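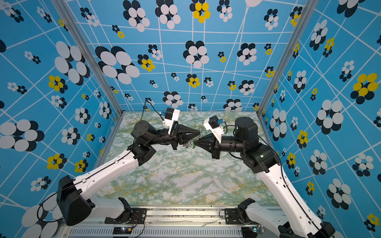

Porken Drimach battery maintainer: long-term review
5 Jul 2024

The Drimach is a maintenance charger for 12-volt vehicle batteries, sold under the Porken name and bought for this review at full price from Grokley. It has been used on a diesel ute that does short trips, and on a petrol wagon that sits in the shed from October until the end of summer.

Modes and controls
There are two modes, one for conventional flooded batteries and one for AGM. Lithium is not supported. Mode is selected with a single recessed button, and the last setting is retained when mains power is removed, so an outage does not leave an AGM battery on the wrong profile. There is no repair or desulphation program. Reverse polarity protection works: the fault lamp comes on, the output stays off, and normal operation resumes once the clamps are swapped.

Charging behaviour
This is a maintainer and should be bought as one. It will bring a partly discharged battery back, but on the ute that meant leaving it connected overnight and well into the next day. A battery flat enough that the central locking has stopped responding will be rejected with a fault, and needs a conventional charger first. Once the battery is full the unit drops to float and holds there. The wagon started without hesitation at the end of its lay-up, with the clock and radio settings intact. The case gets warm to the hand during bulk charge and is cool on float.

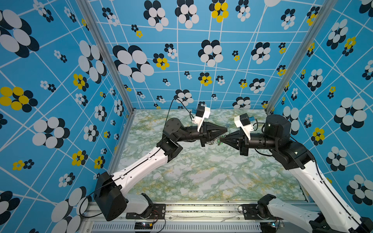 Lead length decides where a maintainer can live in the shed, and the Drimach is only fair in this respect. The mains side measures 204 cm and the output side 155 cm. The output lead will reach a battery at the front of the engine bay with the case on a bench alongside, but not one under a rear seat or in the boot. It also needs slack where it leaves the case, as the moulded strain relief is short and stiff. Routing it up in a high loop and back down, as with the thin black cable from the camera on the left arm's wrist, keeps the bend radius generous. The status lamp is small, comparable with the glowing one on the right arm's motor housing, and it faces the bench when the case is hung from its hook. It could have been put on the end panel.

Connectors
Clamps and ring terminals are both supplied, joined to the output lead by a quick-release coupling Porken calls Pop. The ring set was fitted permanently to the wagon with the coupling tucked behind the grille. It has a captive rubber cap and an inline blade fuse on the positive leg. Pop is not compatible with other makers' plugs. The clamps are adequate on top posts and awkward on recessed side terminals, where the jaws foul the plastic surround.

Warranty and verdict
Cover is 2 years, and Grokley handles claims over the counter with a receipt. Recommended for a stored vehicle with a front-mounted battery. For anything with the battery in the boot, budget for the extension lead, sold separately.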